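Progress Report to the Urwood Fund
Project: Two-Arm Handling of Soft and Mixed Packaging
Reporting period: April to October
Submitted Oct 24, 2020

1. Purpose of the work

The Urwood Fund supports this project to find out whether a two-armed robot can learn to pick up, turn and pass everyday packaged goods from a modest number of guided demonstrations. Earlier work at our Lovville site dealt with rigid boxes of known size. The present grant extends the work to items that bend, slide or let light through, and for which a fixed grasp plan is of little use.

2. Work completed

The collection of demonstrations closed on schedule. The data set now holds 2,460 recorded demonstrations, all made by trained operators who guided both arms through the complete task. Each recording contains the view from the head camera, the joint positions of both arms and the opening of each gripper. Recordings in which an item left the table were kept and marked as failures, as agreed at the start of the grant.

The learning method was changed once during the period. The first version predicted the motion of each arm separately. In handovers this led to a recurring fault: one gripper would open before the other had closed. The second version predicts both arms together, in short segments of motion, and starts a new segment before the previous one has ended. Training takes longer as a result, but the fault has become rare.

3. Results

The two versions were compared in a test of 300 trials, divided equally between them. The items and starting positions were the same for both. On rigid items the joint version completed 90 percent of its trials, and the difference from the first version was small. On soft packages the first version completed 50 percent and the joint version did clearly better, although the margin varied from one operator's set of demonstrations to another. We do not yet regard the soft-package figure for the joint version as settled and will report it after the repeat test described below.

Clear packaging remains the most difficult case. Reflections from the tabletop can be mistaken for the edge of a wrapper, and the method then closes the fingers short of the item. Bottles caused less trouble than expected - the caps and labels appear to give the method enough to work with.

4. Difficulties and changes to the plan

Delivery of replacement finger pads from our supplier in Villanueva was delayed, and testing was paused until they arrived. The pause was used to check the labels on the recorded failures, a task originally planned for the final period. The order of work has changed accordingly, but the end date has not.

Cable routing at the wrists also needed attention. Slack must be long enough for the full turn of the wrist and short enough to stay clear of the items. The current arrangement is adequate for testing. A tidier one will be fitted before the system is moved to the partner site in Wikthorpe.

5. Budget

Spending is within the approved total. Savings on travel have been moved to computing time, with the Fund's written consent. No further transfers are requested.

6. Next period

The repeat test on soft and clear packages will be carried out first, under two lighting conditions. Items that were not used in the demonstrations will then be introduced. The system will be set up at Wikthorpe once both tests are finished, and staff there will run the same trials without our operators present. A written protocol for those trials is in draft and will be sent to the Fund for comment.

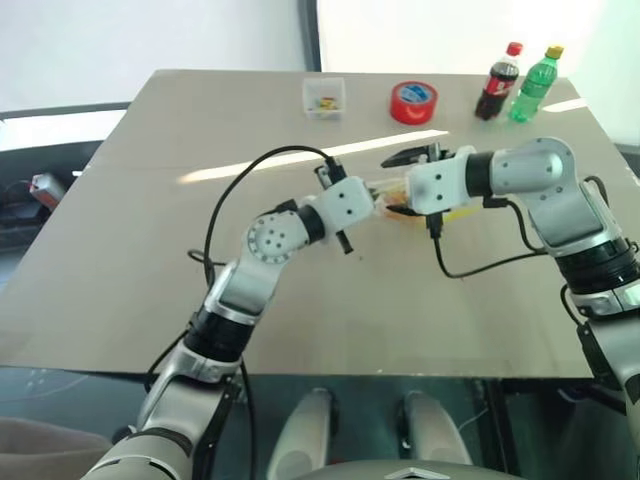
Department of Robotics and Automation, Lovville
Both grippers at a clear package on the test table, with the bottles, the roll of red tape and a small clear container along the far side. The long reflection running across the tabletop is of the kind discussed in section 3.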